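Machines on the repair bench: a talk with Bleddyn Pumphrey

Bleddyn Pumphrey has run bench operations at Jomasden, a refurbisher of office computers, long enough to have a fixed view of what slows the work down. He was asked whether a machine can take over any of it yet. His answer was a qualified yes for parts of the job and a flat no for the rest.

"People ask whether a robot can fix a computer," he said. "That is too big a question to answer. Ask whether it can seat a memory module in a board it has seen before. Then I can give you a number."

The number comes from a trial that ended in June. Over the course of it the arms attempted 2,662 memory insertions and completed 2,296 without a person stepping in. Pumphrey regards the remainder as the more useful figure. Most of the failures were modules presented a degree or two off vertical, where the contact edge rode up on the end of the slot and the force limit stopped the motion.

"A technician feels that and wiggles it," he said. "The arm feels it too. What it does next is the problem. Ours backs off, retries 4 times and then calls for help."

The software that decides when to retry was written by Dilwyn Gwynne at Hitberg, a small controls firm. Gwynne joined the conversation by phone and was more cautious than his customer. He said the trial used a narrow set of desktop models and that every slot position had been taught in advance. Change the board and the taught positions are worth nothing until someone spends an afternoon on them.

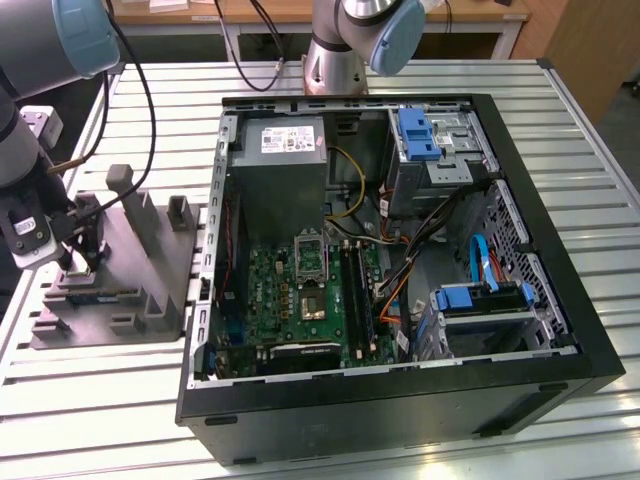 Desktop towers remain the easiest class of machine to automate, according to Pumphrey, and he still ranks them as difficult. The outer case is rigid and the board sits at a known height once the tower is on its side. Cables are the exception. A bundle of black, orange and gray wires crossing the interior toward the drive bays has no fixed shape, and the planner has to treat the whole volume above it as blocked. A single SATA cable curling up beside a drive bay has the same effect. "It weighs nothing and it stops a robot that costs more than my truck," he said.

Holding small boards is a second difficulty. Fingers that grip hard enough to push a connector home can also bend the part they are holding. Pumphrey favors printed fixtures with posts and slots, which fix the angle of a part before anything else is done with it. Jomasden prints its own and throws out a good many. Gwynne would prefer to correct the angle in software, and the two men have not settled the matter.

Speed was the next subject. An insertion, counting the pick from the fixture, took around 132 seconds in the trial. Pumphrey put a trained technician well under that and did not offer a figure. He does not expect the arms to compete on time for a single unit. His case rests on the night shift, when the benches are otherwise idle.

Asked about processors, he said he would not let an arm near an open socket yet. Contact damage there can write off the board, and the margin on a refurbished desktop does not cover many boards. Screws he considers close to solved. Plastic latches vary too much between makers, and old ones snap.

Gwynne was asked about the home. Hitberg has had inquiries about loading dishwashers and folding towels, and has turned them down. "A tower holds still and I know where the slots are," he said. "A towel has no slots." He thinks clearing a table of rigid dishes is within reach for a patient owner — provided the owner accepts the pace and the occasional plate.

Jomasden plans a second trial on drive removal, with more case models and fewer taught positions. Pumphrey has asked for the retry limit to be raised. Gwynne has not agreed to it.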